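Friday, Hernwood cell: left wrist day

Started at 8:40 with the plan Rania and I wrote on the whiteboard earlier in the week: get the left arm back to a state where we trust it, then run the lollipop task until lunch. It took until three. I still count it as one of the better days in this room!

The complaint in the log was that the left gripper closes a little high. Issa had written "closes on air, then closes on candy" next to three runs, and Ebony had seen the same thing on her shift. The right arm was fine throughout. We left the table set as it was for the bad runs, candy jar in the middle with the lid on and the usual clutter along the back, so that whatever we fixed would be fixed in the same conditions.
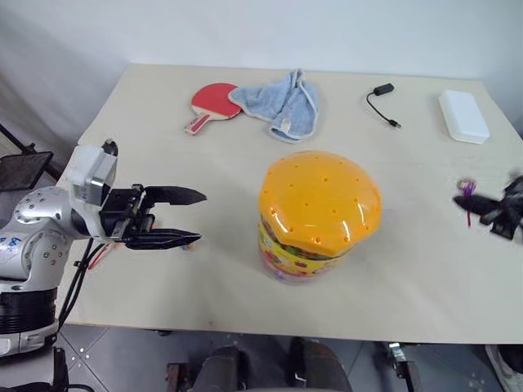
4 min read

First suspect was the fingers. Took both off the left gripper, wiped the mating faces, put them back with the screws snugged in turn, a bit on one and then a bit on the other. Last time I cranked one side all the way down first and got a twist I could feel with a fingernail, so I'm writing it here in the hope that I read my own notes. After refitting, open, close, open, close, and watch the tips from the side against a sheet of white paper. They met evenly. Lovely, but it didn't cure the height problem.

Second suspect was the wrist bracket, and that was the one. The lower screw on the sensor bracket had backed out far enough to let the whole housing nod. You couldn't see it at rest. If you put a thumb on it and pressed, there it was, a tiny click. A tiny click at the wrist is a big miss at a lollipop stick. I took the bracket off, cleaned the old threadlocker out of the hole (a wooden toothpick, slow and satisfying), put in fresh, and set it with the small torque driver at the value on Jihad's card. The card lives in the top drawer under the calipers. Please put it back there.

While the bracket was off I did the things that never get done otherwise:

Grip pads: brushed with the soft nylon brush along the grooves, then alcohol on a lint-free wipe. Sugar gets into the pattern and goes hard. The left pads were worse than the right.

Cables: gave the left wrist bundle more slack at the elbow tie. With the arm reaching across the table it had been pulling right at the connector. Now it hangs in a loose curve all the way through the reach. I swept the arm slowly through its range with my hand near the stop button and nothing snagged.

Zero check: ran the joint homing twice on the left arm, same result both times.

Then calibration. The Osuditz board routine wants the table cleared, so everything came off, board down, capture, board up, everything back. I used the long capture, 153 poses. The short one is tempting and I've been tempted before, but with the bracket freshly seated I wanted a solid fit. The solver liked it. Mathias came by halfway through and pointed out that the overhead lamp was putting a bright stripe across the board in the near poses. We turned the lamp toward the wall and I redid those. He was right, the fit got visibly tighter.

Back to the jar, and slow moves first: approach at quarter speed, hold with the gripper open, look at the wrist view, back out.
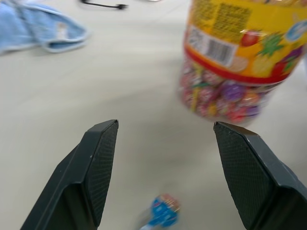 The thing I was after in the wrist stream was where the two tips sit relative to each other, and whether that drifts when the arm accelerates. Before the repair the tips would wander a few pixels on a fast stop and then settle. I ran the same fast stop over and over this afternoon and overlaid the recordings, and the wander is gone. There's blur while the arm is moving, as ever. Issa wants to try a shorter exposure and I'm all for it, but one change at a time, and that one is his.

Side note for Rania: the log counter on the left gripper reads 1,192 closes from the last pad change. Dierckx say to swap at 2,400 for the soft pads, so we have room. I'd still like a spare set in the drawer before June. Could you add them to the Drindport order?

Lunch somewhere in there. Then task runs at normal speed, with the stick placement going into the holes in the lid. I can't tell you how good it is to watch this thing line up over a hole that small. 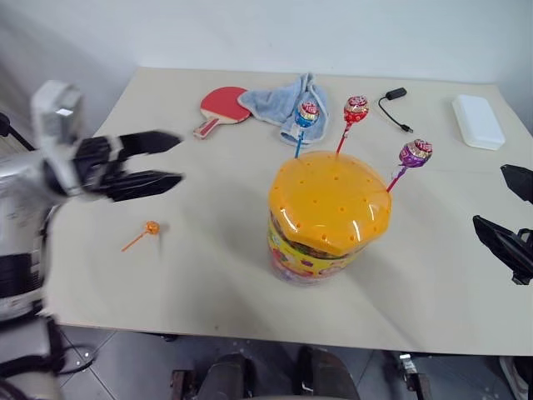 Lollipops standing in the jar lid, left gripper open over the table.

Open items

Right wrist bracket: same screw, same threadlocker, probably the same age. Press test was clean today. I'd do it anyway on the next quiet morning.

Lamp: mark its position on the arm with tape so the calibration gets the same light each time.

Config: new left calibration is saved as run 201. The old one is still in the folder, don't load it by habit.

Jihad, the small torque driver is due for its check. I put a yellow tag on it.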